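Home | News | Plant Floor | Interviews | Archive

Keeping the model cell honest: an interview on gripper setup

By Elmarie Mofokeng
December
14 shares | 3 comments

Gwenaël Aubert looks after one cell at Kauppinen, and most of what he maintains is software. The cell is a single arm with a two-finger gripper. A simulated copy of it runs on a server at the Stastbridge site, and every change to the gripper is tried there before a wrench comes out.

"The copy has to be set up with the same care as the machine," Aubert said. "If the finger offset is wrong in the model, every approach we check against it is wrong too, and it will look fine on the screen."

The offset is where he starts. The fingers on this cell are replaced as a pair, and each new pair is measured from the mounting face to the tip. Those two values go into the model before anything else is touched. Aubert then opens and closes the gripper in simulation for 20 cycles and compares the finger positions with the log from the real controller. A difference in the closed position usually means the zero was taken with a part still between the tips.

"Take the zero empty, and take it twice," he said. "If the two readings disagree, stop and look at the coupling."

The model is built in Mistuteo, a package the company adopted for its contact solver. Aubert is lukewarm about it. The solver handles flat pads well, he said, but fingers with stepped or curved inner edges need their collision shapes built by hand. The automatic shapes fill in the recesses, and the gripper then reports contact early.

He rebuilt the collision shapes for the current fingers over two shifts. The first version used 600 faces per finger and slowed the solver to the point where the grip force oscillated. The second used 84 and held steady.

Friction took longer. The default value let blocks creep in the grip during fast moves, and raising it hid a fault in the closing speed. Aubert now sets closing speed first, force second and friction last, and he changes one value per run.

"People want to turn up the force," he said. "That covers the fault for a week. Then somebody fits a lighter part and you have the same fault back with a different name."

The physical gripper gets a check every Friday before the first shift. The fingers are wiped down, the mounting screws are checked with a torque driver, and the jaw play is measured at the tip. Grease goes on the guide only when the play measurement is within limits; a loose guide is swapped. The last one was replaced after 312 hours, well short of what Aubert had planned for. He traced the wear to a cable clamp from Starnar that had been fitted one hole too far forward and was pulling the body sideways at full reach.

The clamp was in the model as well, in the correct position – which was why the simulated runs had shown nothing. Clamp positions are now on the check sheet.

Asked what he would change next, Aubert named the lighting in the simulation. Shadows on the work surface make it hard to judge clearance by eye, and he wants a flat-lit view for setup work alongside the normal one. 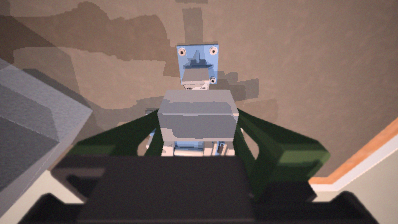
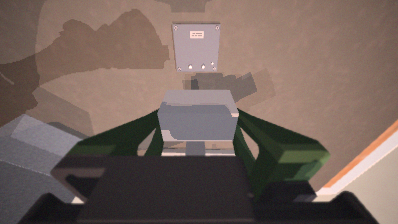 Simulated views of the cell: the gripper with its fingers open, first, and with a gray block held between the fingertips, second.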